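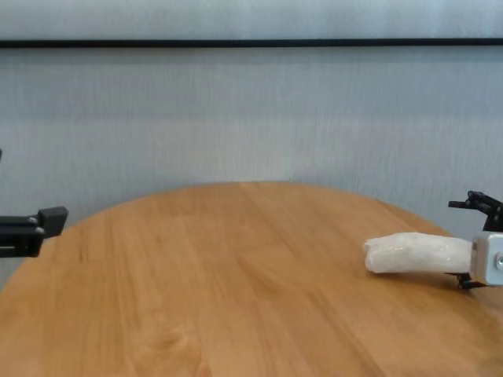 Una lectora me escribió el mes pasado para decirme que lo del teleférico de Lumedero le parecía un capricho, que con otra línea de autobús se apañaban igual y que a ver si dejaba de emocionarme con cualquier cosa que cuelgue de un cable. Pues tiene su parte de razón (me emociono, sí), pero es que esta semana por fin he subido y vengo a contároslo.

Para quien no siga la historia: Lumedero es el barrio alto, el de las cuestas imposibles, y Flores es donde está la estación de tren. En línea recta no hay nada, pero el autobús tiene que dar toda la vuelta por la carretera vieja y, a las ocho de la mañana, con el atasco de la rotonda, aquello es un suplicio. El cable se lo salta todo por encima. Son dos estaciones, sin paradas intermedias, y 203 metros de desnivel. Las cabinas las fabrica Lundia y el sistema de control es de Dustlow, que hasta ahora solo había trabajado en estaciones de esquí. Se nota, por cierto: los asientos son duros como piedras y hay un hueco junto a la puerta que juraría que está pensado para los esquís. Ahora la gente mete ahí el carro de la compra, y cabe de maravilla.

Según el cartel de la entrada, puede mover hasta 600 personas por hora en cada sentido. Yo fui a media mañana y subí casi sola, así que de las colas no os puedo hablar. Lo que sí me sorprendió es el silencio. Hay un traqueteo al pasar por cada torre y luego nada, solo el viento, que ese día soplaba lo suyo... Si tenéis vértigo, sentaos mirando hacia arriba, hacia la ladera, ¡y ni se os ocurra asomaros en el tramo del barranco!

Pegas, unas cuantas. El billete no vale para el autobús, y eso me parece un error gordo. La estación de arriba queda al final de una calle sin acera. Y cierra a las diez de la noche, cuando el último tren llega bastante más tarde. He preguntado en la taquilla y me han dicho que lo del horario se revisará en febrero, después de los primeros meses de uso.

De momento han vendido 370 abonos mensuales, que para un barrio tan pequeño no está nada mal. Mi lectora del autobús no es una de ellas, me imagino. Si alguien lo coge a diario, que me escriba y me cuente cómo va en hora punta, que eso lo quiero sacar en el próximo boletín.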